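Key Hanging, Two Arms: Data Card

Maintained by Arturo Benedetti. Part of the Justeo household set.

Summary

Teleoperated episodes in which a two-armed robot deals with keys: a white table, a wall panel with four adhesive hooks, and a policy trained on the result. I collected the data and I am less impressed with it than the Rellance write-up is. Read the limits before you cite anything.
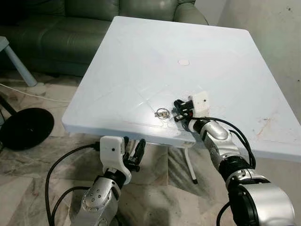 Each episode is one prompt and one continuous recording. Prompts are short and were written before collection. Operators rotated every 10 episodes, and you can still tell them apart by how they approach the ring. A policy can tell them apart too, and I suspect ours does. 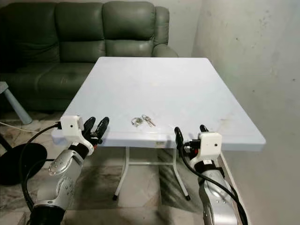

Keys near the front of the table, one gripper to either side.

What was claimed

The write-up says the policy "generalizes to unseen hook layouts." The layouts were one panel with different hooks occupied. I'd call that interpolation. The held-out split has 6 layouts, and 2 of them differ from a training layout by a single key. 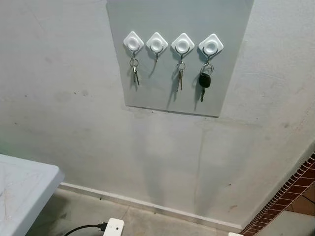 Last modified: June 23, 2025

Success is scored by hand from video. A key resting on the hook counts, even if the ring is barely over the wire. Giáp rescored a sample under a stricter rule and roughly a third of the passes went away. Both sets of labels ship with the data. Use the strict ones. 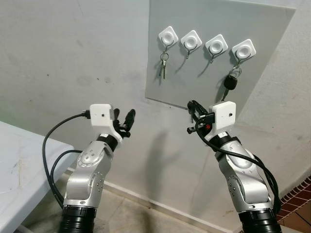
2 min read

Known problems

- One room, one wall, one panel.
- Thin wire hooks and split rings are hard to label when shadows double them.
- Failed grasps were trimmed in the Jadanitz batch. We no longer have the originals.
- No baseline with scripted motion. I asked for one and would still like to see it.

Please report bad labels with the episode number and the time in the clip.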